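Gilham Desk Drawer Set - README

Read me first (please, it's short)

Hi, and thanks for downloading this! I'm Embla Haugland, and for most of last winter I was the person at the green table putting desk junk into boxes. The set is pictures and notes of small computer accessories being sorted, coiled up and packed away: mice, cables, chargers, the kind of stuff that lives in the bottom drawer of every desk I've ever had.

It started because the office in Gilham was moving and we had a whole closet of this to go through. I figured if I was going to spend my evenings untangling cords I might as well write down how it went.

What's in the folder

There are 436 packing sessions. Of those, 416 have full notes and the other 20 have only a title, mostly from the first couple of weeks when I hadn't decided what to write down yet (sorry!). Across all of them you get 1,294 pictures. Each session is its own folder, and inside is a notes.txt in my own words plus the pictures in order.

The notes are pretty casual. I wrote what the thing was, what state the cord was in when I started, which box it was meant for, and whether I got annoyed. The last one is a real column in the spreadsheet - it's called "grumble" and it goes from 0 to 3.

The table

Everything happens on the same table with a green cloth over it. I clamped the cloth at the corners because it kept sliding toward me every time I pulled on a cord. It has fold lines that I never managed to iron out, and I quit trying in January. If you're doing anything with edges or outlines, keep the creases in mind, they show up nicely in a low light! 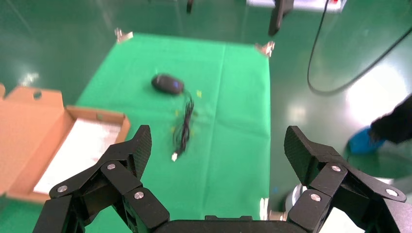 Wired mice were the worst, by the way. A keyboard cord is thick enough to hold a shape, but a thin mouse cord wants to go back to whatever knot it was in before. My method in the end was to start from the plug, make loose loops the width of my hand, and tuck the plug through the middle. Hjørdis Granström, who did 45 of the sessions, starts from the mouse and works outward, and her bundles look a lot better than mine. Her folders have "hg" at the end of the name so you can compare.

Boxes

Plain cardboard, reused, different sizes. Box names come from the labels we used in the closet: Fjeld is for mice and anything else you hold in your hand, Gretis is for cords with nothing attached. If a thing fit both I put it in Fjeld, and I probably wasn't consistent about that until session 60 or so.

Known problems

- A few sessions stop before the box is closed. I got a phone call, or dinner was ready.
- "Charger" and "power brick" both appear in the notes and mean the same thing.
- Late evening sessions are darker and a bit yellow. I didn't correct the color.
- The spreadsheet has one empty row near the bottom. Leave it in or your row numbers won't match mine.

Using it

Free for teaching and research, and for anyone who just wants to look at cords (I won't judge). Please credit it as the Gilham Desk Drawer Set and keep this file with it. If you find mistakes in the notes, send me the folder name and what's wrong, and I'll put the fix in the next version, which should be up in July.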